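Bitalent open house: what the planner sees, and what it guesses

I went to Bitalent in November expecting to be sold something, and I was. The invitation promised "language-driven tidying with no hand-written task code." I have a drawer full of invitations like that. This one came with coffee and access to the logs, so I stayed for the whole afternoon.

The talk

Jytte Blöndal runs the perception side and gave the opening session. The stack is called Fluvley. It takes a typed instruction and the camera feeds, picks a target, and hands a grasp pose to a separate motion planner. The policy was trained on 3,587 teleoperated episodes, all pick-and-place on tables. She showed a bar chart of success by object type with no error bars on it. I asked about that. She said they were in the paper draft. I asked for the draft and was told soon.

To her credit, she then put up the failures without being asked. Thin objects lying side by side were the worst of it. The segmentation merges two neighbors into one long blob, the grasp pose lands in the middle, and the fingers close on both or on neither. Nobody in the room had a good answer for this and she didn't pretend to have one.

The tooling

Kári Skov showed the part I would take home. Jeltberg is their replay viewer, and it lines up every camera stream with the joint states and the planner's chosen target on a single timeline. You can scrub to a bad decision and see which view it leaned on. It also marks the spots where the streams drift out of sync — the cause, he thinks, of a good share of what used to be filed as model error. I believe him. I've made the same mistake with my own data.

My complaint is that the viewer draws the planner's confidence as a smooth green curve. Skov admitted that the curve is filtered before display. A smooth curve makes a jumpy number look trustworthy, and anybody from outside will read it that way. There should at least be a switch for the raw values.

The desk task

The instruction set was all stationery: put a named pen or marker in the cup. Wrist view and fixed view run at the same time, and the wrist view smears badly when the arm moves. Blöndal's position is that the network has learned to live with blur. Mine is that you could slow the arm down or shorten the exposure and find out how much it has been costing you.

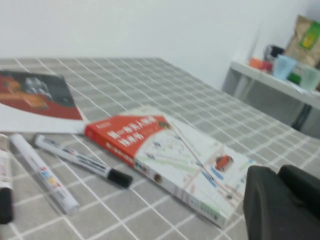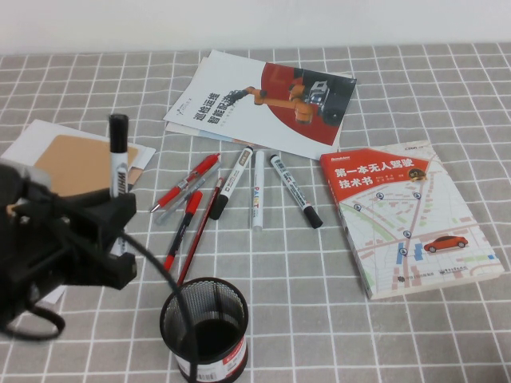
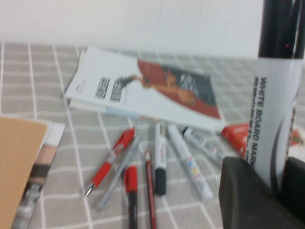

A whiteboard marker in the gripper, several pens and markers on the gray grid cloth, and the mesh cup near the bottom of the fixed view.

Questions I left with

The grid cloth bothers me. Straight white lines at even spacing are a gift to anything estimating depth or scale, and I asked whether the policy had been run on a plain surface. Skov said yes, with "some degradation." I did not get a figure.

The language part bothers me more. Several of the markers are mostly white, so "the white one" is a bad instruction, and I wanted to know what Fluvley does with it. According to Skov it picks the highest-scoring candidate and goes. It has no way of asking back. For a demo that's fine. For a product it means the person typing has to learn what the machine finds confusing, and we have been training people to do that for decades.

Then there is the evaluation. The headline result rests on 60 trials with 2 operators resetting the table, and the resets are done by hand from memory. I would want a printed layout, or an overlay of the starting view to match against. Jeltberg could do the overlay with very little work. I said so and Skov wrote it down.

Yáñez, the simulator they use for pre-screening checkpoints, got five minutes at the end and deserved more. It has 2,403 generated desk layouts, and the ranking it gives doesn't always match the ranking on the arm. Which one do they ship on? The arm, Blöndal said, when there's time.

Would I go again? Yes, if the draft turns up first.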